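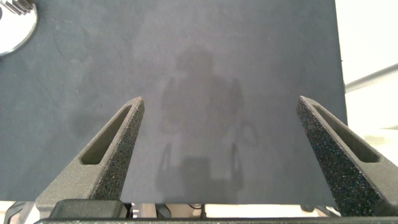
Photo: Asamia Institute for School Buildings / Dewanti Saragih

The Case for the Plain Gray Board

15th February

Few purchases made by a school or public office receive less thought than the surface on which its work is laid out. Chairs are tested by those who will sit in them, and lamps are compared. The board or table covering is generally chosen from the last page of a catalog, and it is generally white.

It is the position of this institute that white is the wrong default. A bright surface throws light back into the eyes of the person bent over it, and by the end of an afternoon that person is tired without knowing why. A dark slate gray with a little blue in it is kinder. Pale paper stands out against it, and a shadow falls on it softly.

The usual objection is that dark surfaces show marks. They do. Lighter smudges and faint streaks will be visible on a matte gray board, and a purchasing office that expects a spotless sheet will be disappointed. Ridwan Latuheru, writing in our December bulletin, argued that such marks lower the standing of a room in the eyes of visitors. We respect his view and do not share it. A workroom is furnished for the people who work there, and an uneven tone is a fair price for their comfort.

Nor is cost a serious obstacle. When the Skorncombe reading rooms replaced their coverings, the bill for 43 boards came to almost 1000 dollars less than the glossy white product first proposed. Zineb Fahmy, who prepared the order, asked only for a matte finish and a straight, clean edge. Both requests were met.

We would therefore urge members to amend Section 2 of the model furnishing standard, which still recommends "white or near-white" for all work surfaces. The word "matte" should be added and the color left open – with gray named first among the choices. Comments may be sent to Qistina Tuhumury at the Asamia office before the next revision goes to print.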